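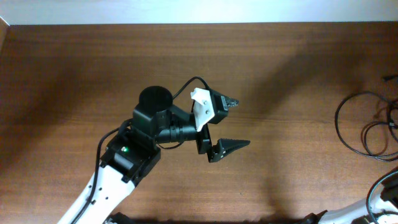
图 5-1 靠墙放置的木台面,木纹为左右走向。

第五章 台面的就位、上漆面养护与修补

本章适用于 Feter 系列靠墙木桌的清漆台面。桌架组装见第三章,抽屉与走线槽见第四章。油蜡台面的养护方法不同,请看第六章,不要混用两章的步骤和材料。

随桌附带的小配件袋里有调节脚扳手一把、Skostix 毛毡垫一版、封边蜡条一支、Varnemach 补漆小瓶一只。缺件请先与购买处 Jacobs 联系,补齐后再开始操作。

5.1 就位之前

台面在仓库和运输途中经历的温湿度,多半和您家里不一样。木材需要时间适应,急着固定容易在换季时翘曲。

1. 把台面从纸箱中取出,去掉全部塑料薄膜。薄膜留在一面、揭掉另一面,会造成两面吸湿不均,请一次去净。
2. 用四根等厚的木条把台面平垫起来,让上下两面都能通风。木条与木纹方向垂直摆放。
3. 在准备使用的房间内放置 2 天。期间门窗按平时习惯开关,不要特意加湿或开除湿机。
4. 放置结束后,用直尺侧边贴着台面横向、纵向各检查一遍。尺子与台面之间能塞进一张名片的,先不要安装,再放一段时间复查。
5. 检查漆面。有磕碰、气泡或漏漆的地方,用纸胶带在旁边做记号并拍照。

注意:台面一旦打了固定螺丝,Jacobs 不再受理因外观提出的退换。漆面问题请在第 5 步提出。

注意:不要把台面竖着靠墙过夜。即使只靠一晚,较长的台面也可能出现弓弯。

5.2 选择位置

靠墙木桌的后缘没有装饰面,设计上就是贴着墙用的。选位时依次核对以下各项。

墙面。后墙应当干燥、平整。新抹灰或新刷涂料的墙,要等彻底干透。用手背贴墙,觉得明显发凉发潮的,不适合紧靠。墙体另一侧是浴室或厨房水槽的,请在入住后观察一个雨季再决定是否贴墙。

热源。暖气片、地暖分水器、落地取暖器都会让附近的木材过快失水。台面正下方不得有暖气片。地暖房间可以使用,但桌下不要堆放箱子或铺厚地毯,热量积在桌底,台面底部先干,两端就会向上翘。

日照。清漆能减缓木色变化,但不能阻止。朝南的窗边,一个夏天就能看出遮挡处与外露处的色差。使用初期,请每隔一阵挪动一下桌垫、台灯底座和键盘托的位置,让颜色变得均匀一些。

墙上的设备。对讲机、温控器、开关面板等装在墙上的设备,下方要留出人能站近操作的余地。桌子较深时,请先站到实际位置伸手试一下。检修孔和配电箱前方不得放置桌子,当地另有规定的,从其规定。

地面。木地板和地砖都可以。塑胶地板较软,调节脚下须加硬质垫片,否则时间长了会压出凹印。

5.3 就位与找平

这一节需要 2 人操作。台面的重量一个人勉强抬得起来,但转身时很容易碰到墙角,漆面的磕伤多数发生在这时候。

1. 把桌架推到选定的位置,调节脚全部旋到最低。
2. 两人各站一端,手托台面底部,抬到桌架上方。不要抓着台面的边缘漆线。
3. 先放后缘,再放前缘。放下时后缘与墙之间留一掌宽,待找平后再推进去。
4. 把水平尺顺着木纹放在台面中部,看气泡位置。哪一端低,就把那一端的调节脚向外旋。
5. 把水平尺转到与木纹垂直的方向,再调前后。
6. 重复第 4 步和第 5 步,直到两个方向的气泡都居中。
7. 用手掌轮流按压四个角。有晃动的,把悬空的那只调节脚旋到刚好触地,不要再用力拧。
8. 两人一起把桌子平推到位,后缘与墙之间留 4 毫米。

关于第 8 步的缝隙:木材在潮湿季节会横着木纹方向变宽,顶死在墙上,台面没有地方可去,就会把桌架往前推,或者从中间拱起来。缝隙看着碍眼的,可以按 5.5 节加装软质密封条,但不要打硬胶。

注意:如果左右两侧有一侧也靠墙,那一侧同样要留缝。顺木纹方向的胀缩很小,留一张厚纸板的厚度就够,主要是为了方便以后抽出来清洁。

注意:老房子的墙角常常不是直角。先以后墙为准把桌子摆正,侧面露出的楔形缝不必理会,也不要为了消除它而把桌子斜着放。

9. 确认位置后,从桌架下方装入固定螺丝。桌架横梁上的孔是长圆孔,螺丝应当装在孔的中间。用手动螺丝刀拧到垫圈贴紧即可。

警告:不要使用冲击钻或把电动螺丝刀的扭力开到最大。螺丝拧得过紧,台面不能随季节移动,会在螺丝处开裂。也不要换用更长的螺丝,以免穿透台面。

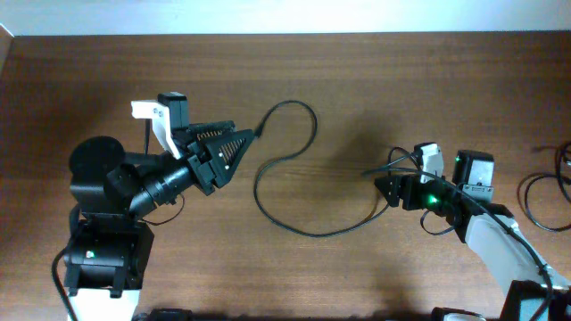
图 5-2 台面后缘与白色墙面相接。

5.4 新台面的固化期

出厂时漆面摸上去已经干了,但漆膜内部还在继续变硬。从拆掉薄膜那天算起,固化期为 21 天。期间桌子可以使用,但要遵守下面的限制。

不要铺桌垫、桌布或玻璃板。漆膜需要接触空气,盖住的部分会比周围软,以后揭开时可能带起漆皮,或留下发白的印子。

不要让橡胶脚的物品长时间停在一个位置。音箱、显示器底座、路由器的黑色橡胶脚含有增塑剂,与没有完全固化的清漆接触后会发粘,并留下洗不掉的圆印。固化期内请在下面垫一张白纸,固化期过后换成 Skostix 毛毡垫。

不要用湿布擦。有灰尘用干的棉布或软毛刷。

不要放热杯子。固化期结束后,温热的杯子可以短时间放置,刚离火的锅和刚倒满开水的金属杯任何时候都要用隔热垫。

室温偏低时固化会变慢。冬季没有供暖的房间,请把固化期延长一倍。判断的办法是在台面底部靠边的地方用指甲轻轻按一下,能按出印子的就还没有硬透。

漆味在头几天比较明显,以后逐渐变淡。请适当通风,但不要让电风扇或空调的出风口直接对着台面吹。

5.5 后缘密封条(选装)

在台面上写字画图、常有笔和小纸片掉进墙缝的用户,可以加装密封条。密封条为空心软胶条,可以随缝隙的宽窄变化,请向 Jacobs 购买适用于 Feter 靠墙木桌的规格。

1. 把桌子向前拉出,拉到手能够自如伸进后缘。
2. 用干布擦净后缘的灰尘。有蜡或油污的,用布蘸少量酒精只擦后缘侧面,不要碰到台面正面的清漆。
3. 从一端开始,揭开一小段背胶保护纸,把密封条贴在后缘侧面,上沿略低于台面。
4. 边揭边贴,用手指压实。不要拉伸胶条,拉长了贴上去的,过几天会缩回来,两头露出空当。
5. 到另一端时,用剪刀剪断,断口与台面齐平。
6. 把桌子推回原位,密封条应当轻轻接触墙面。推到底后密封条被压扁的,说明缝隙太小,请拉出来一些。

注意:刷了乳胶漆的浅色墙,密封条可能在墙上留下淡灰色的擦痕。介意的用户可在墙面对应高度贴一条透明保护膜。

警告:禁止用玻璃胶、发泡胶或木工胶填缝。由此造成的开裂不在保修范围之内。

5.6 日常清洁

每天用完,把散落的东西收起来,用干软布顺着木纹擦一遍就可以。灰尘里有细沙,直接放着不管,手肘和本子来回磨,漆面很快会变花。

每周一次的清洁按以下步骤进行。

1. 清空台面。较重的物品要抬起来拿走,不要拖。
2. 用软毛刷或吸尘器的毛刷头除去浮灰,尤其是后缘和墙角一带。
3. 把棉布浸湿后拧到不滴水,顺着木纹擦。
4. 有油渍或手汗痕迹的地方,在清水里加几滴中性洗洁精,用布蘸了擦,再换清水布擦掉残留。
5. 马上用干布擦干。水停留在板边和螺丝孔附近,会从漆膜的薄弱处渗进去。
6. 等到摸上去没有凉意,再把物品放回。

以下用品不得用于清漆台面:

去污粉、牙膏、魔术海绵。都带有研磨作用,擦过的地方会比周围暗。
含氨的玻璃清洁剂。喷在旁边的玻璃上时,也请先把台面遮好。
香蕉水、丙酮、洗甲水。沾上之后漆膜会立刻变软起皱。
含硅油的家具喷蜡。当时光亮,但以后需要补漆时,新漆在上面会缩成一个个小圆坑,只能整面打磨重做。
蒸汽拖把和蒸汽清洁机。

酒精类消毒液偶尔使用一次问题不大,喷在布上擦,不要直接喷在台面上,也不要让它自己晾干。经常需要消毒的场合,请改用桌垫并对桌垫消毒。
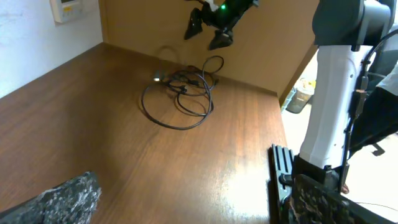

图 5-3 上过清漆的台面会反光,清洁前可借反光处检查漆面。

5.7 检查漆面

清漆层的厚薄和损伤,正对着看不容易发现,要借助斜射的光。白天可以利用窗户,晚上用手电筒贴近台面照射。建议在每年供暖开始之前和雨季开始之前各检查一次。如果您所在地区从 5 月起湿度明显升高,请在那之前完成。

1. 清洁并擦干台面。
2. 关掉顶灯,从一侧打光。
3. 蹲下来,让视线与台面接近平行,左右移动头部,看反光是否连续。
4. 反光处出现断续的细线,是划痕。反光处发雾,是磨损或受潮。反光处呈现波浪形的起伏,可能是台面变形,按 5.1 节的方法用直尺复查。
5. 用手指肚沿着前缘摸一遍。前缘是手臂搭得最多的地方,漆层磨薄以后,会先有发涩的手感,然后颜色才变浅。
6. 检查后缘和墙角处有没有发黑。发黑说明有水进入,先找到水的来源,再谈修补。

把结果记在本手册末页的记录表里。记录表不需要写得很细,标出位置和当天看到的情况,下次好对照。

5.8 修补浅划痕

浅划痕是指只伤到清漆、没有伤到木头的划痕。辨别的方法:在划痕上滴一小滴清水,颜色没有变深的是浅划痕,颜色立刻变深的说明木头已经露出来了,请转到 5.9 节。试完马上把水擦掉。

需要的材料:400 目水砂纸、小木块或软木块、干棉布、Varnemach 补漆小瓶、细毛笔、纸胶带。

1. 在划痕四周贴纸胶带,围出一小块长条形区域,长边与木纹平行。
2. 把水砂纸剪成小条,包在木块上,蘸水湿润。
3. 顺着木纹轻轻打磨,力气只要木块的自重再加一点。磨几下就擦干看一看。
4. 划痕变得模糊、周围呈均匀的哑光时停止。出现木色变浅的地方,说明已经磨穿,应立即停手。
5. 用干净的湿布擦去磨出的白浆,晾干。
6. 摇匀补漆小瓶。要慢慢上下翻转,不要猛晃,猛晃产生的气泡会留在漆膜里。
7. 用细毛笔蘸少量漆,顺着木纹一笔刷过,不要来回涂。
8. 趁漆还湿,慢慢揭掉纸胶带,揭的方向与台面成斜角。
9. 放置过夜。需要第二遍的,重复第 2 步到第 8 步。

补漆处的光泽与周围会有些差别,新漆偏亮。完全硬透以后,可用干棉布蘸极少量封边蜡在交界处轻擦,差别会小一些。

注意:补漆当天,房间里不要扫地、抖衣服。落在湿漆上的灰尘不要用手去捏,等干了再磨掉。

注意:补漆瓶用完后擦净瓶口再拧紧。瓶里的漆结皮的,不要挑开继续用,整瓶丢弃。废漆按当地有害垃圾的规定处理,不要倒进下水道。

5.9 修补深划痕与缺口

露出木头的损伤要先填平再上漆。

1. 用小刀把缺口边上翘起的木刺和漆皮修齐,不要把缺口挖大。
2. 选一根比台面颜色略浅的填充蜡,清漆盖上去之后颜色会变深。拿不准的,在台面底部先试。
3. 把蜡条在手里焐软,用塑料刮片压进缺口,略高出表面。
4. 等蜡变硬,用塑料刮片的直边顺着木纹刮平。
5. 用干布擦掉四周的余蜡。蜡没有擦干净的地方,漆挂不住。
6. 按 5.8 节第 6 步到第 9 步上漆。

缺口比较大、或者在板边和板角的,蜡填充不够结实,请改用木粉与木工胶调成的填料。填料干后会收缩,需要分两次填,第一次填到大半,干透再填平。此类修补对颜色的要求较高,没有做过的用户建议找木工师傅。

木纹很明显的台面,填平之后会出现一块没有纹理的素面。可以用极细的毛笔蘸深一号的色浆,照着两边的木纹接几道线,线不要画得太直,也不要每条都一样粗。画完晾干再上漆。画得不满意时,趁色浆没干用湿棉签擦掉重来。

5.10 水渍、热印与墨迹

白色水渍。水汽停在漆膜里,还没有到木头。先什么都不要做,放一两天,较轻的会自己消失。没有消失的,铺一块干棉布,用熨斗最低挡、不带蒸汽,隔着布短时间轻压,拿开看一看,再压。布面发烫就停。

黑色水渍。水已经进入木头,擦拭和热敷都没有用。需要去掉漆层处理木色,请联系 Jacobs 询问维修。

白色热印。处理方法与白色水渍相同。印子中间起泡或发黄的,漆膜已经损坏,按 5.8 节修补。

圆珠笔。用软布蘸少量中性洗洁精擦。擦不掉的,用棉签蘸酒精只点在笔迹上,随即用湿布擦净,整个过程不要超过数到十。

记号笔。尽早处理。办法与圆珠笔相同,但可能留下淡影。

胶带残胶。用手指肚慢慢搓成小团带走。不要用刀片刮。面积大的,用布蘸少许食用油盖在上面,等胶变软后擦掉,再用洗洁精水清洁。

蜡烛油。用冰袋隔着塑料袋敷在上面,变脆后用塑料卡片推掉。

5.11 常见问题

台面中间鼓起,两边下垂。多见于雨季。检查后缘是否顶住了墙,固定螺丝是否拧得过紧。拉开桌子,把螺丝松半圈,等湿度下降后观察。通常会慢慢回平,回平之后再把螺丝拧到刚好贴紧。

台面两边翘起,中间下凹。多见于供暖季。检查桌下是否有热源或杂物。房间过于干燥时,可以在离桌子较远的地方放加湿器,不要让雾气落在台面上。

桌子使用一段时间后又开始晃动。地板受力后会有少量下沉,属于正常情况,按 5.3 节重新找平。找平后仍然晃动的,检查桌架连接处的螺栓。

台面发出一声脆响。木材随湿度变化释放应力时会有声音,查看没有裂缝的,可以继续使用。

端头出现细裂纹。用封边蜡条填入裂纹,擦平,并在端头做记号。裂纹继续变长的,停止使用重物,联系 Jacobs。

漆面局部发粘。先想一想那里放过什么,多半是橡胶或软塑料制品。把东西移走,用中性洗洁精水清洁后晾几天。仍然发粘的,按 5.8 节磨去表层再补漆。

墙上出现与桌面同高的灰线。是推拉桌子时后缘或密封条蹭出来的,用橡皮轻擦即可。以后移动桌子,请先向前拉出,再左右移动。

5.12 搬家与长期存放

1. 拆下固定螺丝,与扳手一起装袋,贴在桌架横梁内侧。
2. 清洁台面并完全擦干。
3. 用棉毯或气泡膜包裹。使用气泡膜时,先垫一层薄纸,让气泡一面朝外。气泡直接压在漆面上,时间长了会留下一排排圆印。
4. 四个角套上硬纸护角。
5. 运输时台面可以侧立,长边朝下,两面夹紧。不得平放后在上面压其他家具。
6. 到达后尽快拆开包装,按 5.1 节放置,再安装。

长期存放应当平放,离开地面,上下通风。车库、阳台和没有防潮的地下室不适合存放。

本章由 Titilayo Garba 编写。修补材料的用量和适用范围以瓶身标签为准,标签与本章不一致时,按标签执行。保修条款及维修登记方法见第八章。

下一节:第六章 油蜡台面的养护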